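How to Score a Baseball Game for the Clilby League 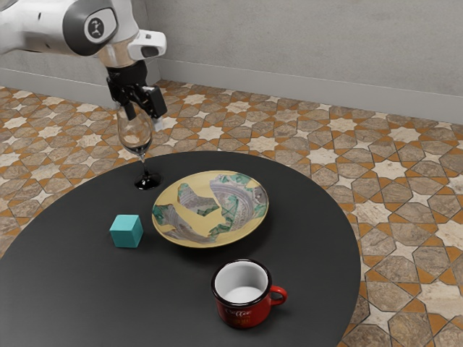

Each home team in the Clilby League must supply one scorekeeper for every game. New scorekeepers should read this page before their first assignment and bring two sharpened pencils and a blank scoresheet.

Before the game
Obtain both lineups from the plate umpire. Enter each batter's name, uniform number and position in batting order. Positions are written as numbers: the pitcher is 1, the catcher 2, the first baseman 3, and so on through right field, 9.

During the game
Use one box for each plate appearance. A ground ball fielded by the shortstop and thrown to first for the out is entered as 6-3. A strikeout is entered as K and a walk as BB. Circle the number of the out in the corner of the box. When a runner scores, fill in the diamond completely.

Draw a slanted line after the last batter of each half inning. Total the runs and hits before the next half inning begins.

Errors
A batter who reaches base on an error is not credited with a hit. Write E and the fielder's position number. The scorekeeper's judgment stands unless it conflicts with the rule book.

After the game
Compare run totals with the visiting scorekeeper and have both managers sign the sheet. Games played at Drurley Field are filed on Form 131, available at the Jibrin Street office.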